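3.2 Labeling of compounded herbal liquids

Dispensing records were drawn from 33 community clinics in the Trelden district that prepare herbal liquids for individual patients. Of the 2165 records reviewed, nearly 700 lacked at least one item required on the label, most often the date of preparation or the full botanical name of each herb. Records were entered twice, by separate staff, and differences were settled by reference to the original paper form.

Clinics using the Pluvar record system were more likely to state the proportion of each extract in the mixture. This finding should be read with care — the system will not print a label until that field has been filled in, and staff at several sites reported entering a standard value when the exact one was not at hand.
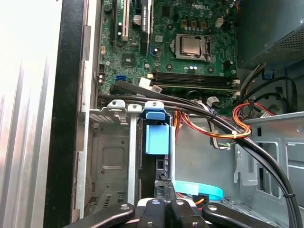 Figure 4. Interior of a desktop computer tower, with the motherboard in view.

Expiry dates were handled less evenly. Some clinics applied the date shown on the stock bottle, while others set a fixed period from the day of mixing. The Brakus guideline allows either method if the choice is written down, but written procedures were available at only a minority of sites. Uçar reported a similar pattern in a survey of single-practitioner clinics, although that study did not examine mixtures containing glycerin extracts. These were coded separately in the present review and are considered in Section 3.3.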